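List: Grulline Quilters
Subject: Re: marking pens and echo lines
Date: 18/12/2020

Hello all,

I've been meaning to answer this since it came through, and then I got so caught up trying it out that I forgot to write!

> I'm quilting a crib top for the Demildale show and I want echo
> lines around the applique, but every blue pen I own leaves a
> ghost once I press it. Does anybody mark echo lines at all, or
> do you just go by the edge of the foot? Also, how far apart
> before the batting starts to shift? Mine is cotton, 258 inches
> of binding already cut, so no changing the size now.

Please don't press before you rinse! Heat can set that blue ink for good. Soak the whole top in cold water, no soap, and let it dry flat. I did this with my Mangundap sampler in April, after 14 weeks in a drawer with the marks still on it, and every line came out. (I was holding my breath the whole time.)

For echo lines I gave up pens completely. I use a hera marker, just a plain plastic one, and press a crease into the cloth. You need a lamp off to the side to see it, but there's nothing to wash out, and on light fabric it's a joy. The first line I mark. After that I let the foot ride along the stitching and I love how relaxed it looks.

As for spacing, go by what it says on the batting wrapper. Mine allows eight inches, but I'd never leave that much open on a crib quilt that will be washed every week. Half an inch is pretty, and an inch is quicker and softer.

If you'd like something between plain echoes and a full feather, try a heart with curved lines stitched inside it. It sits so nicely on a striped background, especially white with a soft gray-lavender.

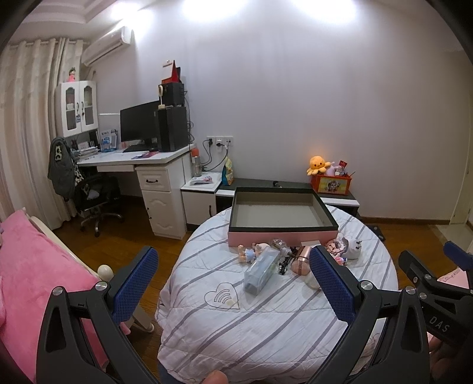 Trullano Stitch Letter, no. 21, p. 20

The curves want a slow hand, so start from the dip at the top and work down one side, then go back up and do the other. I sew mine with 50 weight cotton on top and the same in the bobbin.

Do tell us how the rinse goes, and what thread you picked for the binding!

Happy stitching from Grulline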